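Staff Bulletin: Operations and Workplace

Small-Parts Handling Program Enters Its Second Stage

The small-parts handling program at Nutik has moved from its planning stage into regular daily work. Colleagues in other departments have asked what the program involves, who takes part in it, and what it will mean for the people who now sort, orient and pack small components by hand. The present item sets out the position as it stands and lists the arrangements that will apply from April.

Background

Small components reach the packing benches in mixed positions. Before they can be placed in trays they must be picked up, turned the right way and set down, and this work has always been done by hand. It is light work, but it is repeated through the whole shift, and the annual staff survey has named it for several years as the task most likely to cause tired hands and sore shoulders.

Last year the company decided to automate part of this step. Kondance was chosen to supply the robot cells, and Savchuk is responsible for the guarding and electrical work on the packing floor. The robots will learn the handling motions from examples recorded by our own employees with hand-held grippers. Niloufar Fallahi, who leads the program, asked at the outset that packing staff should supply these examples, as they know how the parts behave when they are picked up badly as well as when they are picked up well.

Who Is Taking Part

Eight employees from the packing department are assigned to recording work. Each spends two half-days a week at the desks in the upstairs office and the remainder of the week in his or her usual position. Pay grade, shift allowance and seniority are unaffected. Time spent recording counts as regular working time, and breaks follow the schedule of the packing floor.

Employees who took part in the first weeks reported that the work calls for more patience than they had expected. A motion that takes a moment with bare fingers must be done slowly and evenly with the gripper, and an attempt in which the part slips is marked and kept. Several asked for shorter sessions. These have been introduced, with a change of task at the end of each one, and the office chairs may be adjusted or set aside by those who prefer to stand.

The target for the current stage is 1000 accepted recordings for each part type. Individual totals are not reported to supervisors and will not be used in performance reviews. This point was agreed in writing with the staff representatives before recording began.

What Will Change on the Packing Floor

Three benches are to be replaced by robot cells in the first phase. The remaining benches will continue as they are. No position will be removed as a result of the first phase, and employees now assigned to the affected benches will be offered one of the following:

Cell attendant. The attendant loads trays, clears stopped parts and decides when a cell should be taken out of service. Training is given during working hours.

Final inspection. Inspection has been short of staff for some time, and the hours released at the benches will be used there first.

Continued bench work. Irregular orders and small batches will still be packed by hand, and employees who wish to stay with this work may say so.

Emil Stöckli, who represents the packing department in the discussions, has asked that preferences be recorded before any assignment is made. Management has accepted this request. He has also raised the matter of pace: attendants should not be expected to keep up with a cell by working faster than they do today. A limit on the number of cells in the care of one person is under discussion, and the result will be announced in this bulletin.

Recording Work in the Upstairs Office

The current exercises use green T-shaped pieces, each with a flat base and a short post. They are laid out on a white desk, some upright and some on their sides, so that the recordings include the awkward starting positions that staff meet every day at the benches. The grippers have yellow tips on their fingers. A perforated divider panel stands on the desk, and colleagues passing through are asked to keep to the far side of it while recording is in progress.
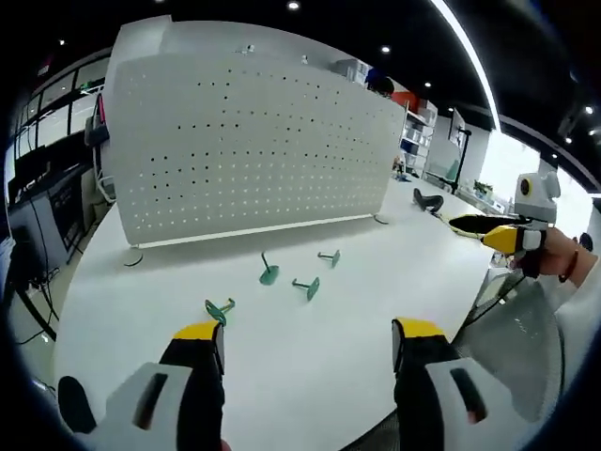 Arrangements From April

Preference forms will be handed out by shift leads at the start of the month. A form may be changed at any time before assignments are confirmed, and no reason need be given.

Employees who would like to join the recording group may apply through their shift lead. Earlier experience with computers or machinery is not required. Places will be rotated so that both shifts are represented.

The upstairs office will be open to visitors from other departments by appointment. Visitors may try a gripper under guidance — attempts made during visits are not added to the program's recordings.

Concerns about strain, scheduling or future assignments may be brought to Ms. Fallahi or Mr. Stöckli, either in person or in writing. Written questions will be answered in writing, and answers of general interest will be posted on the board beside the packing floor entrance.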